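Walking home, and the price of it

3 Feb 2018

My doctor suggested I walk more, in the tone you'd use to suggest a dog get off the couch. So I've given up the tram for the trip home, which saves me a fare and costs me a pair of socks a fortnight.

I bought proper shoes first, naturally. The bloke at Zimier watched me stroll up and down his carpet, declared me an overpronator and sold me the dear ones. I've since looked up overpronating and I'm fairly sure I'm just tired.
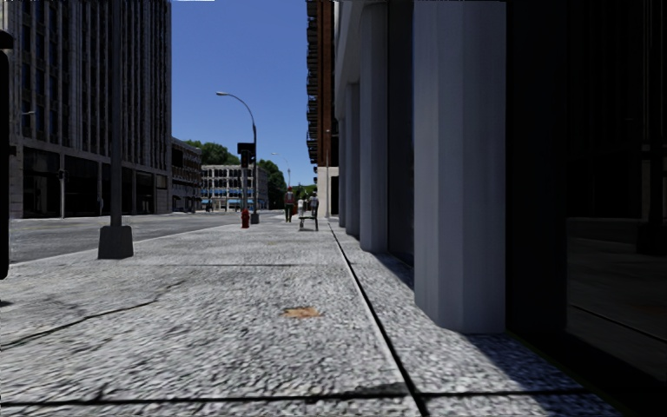

Then there's the step counter. On the first day it gave me 1,278 steps for a walk that takes 20 minutes, and on the second, same route, 1,455. Either my legs shrank overnight or the thing's guessing. I've decided to believe the bigger number – it's my wrist.

What I hadn't budgeted for was the bakery. It's on the way, it shuts at six, and I now arrive at ten to. My doctor wants to see me again in April.

Share this post (3)

3 comments

Jang: Which bakery? Asking for my knees.

Han-gyeol Um: Wool socks, mate. Cotton's your problem.

Jang: Still waiting on that bakery.

Contact | © Alotlow | Back to top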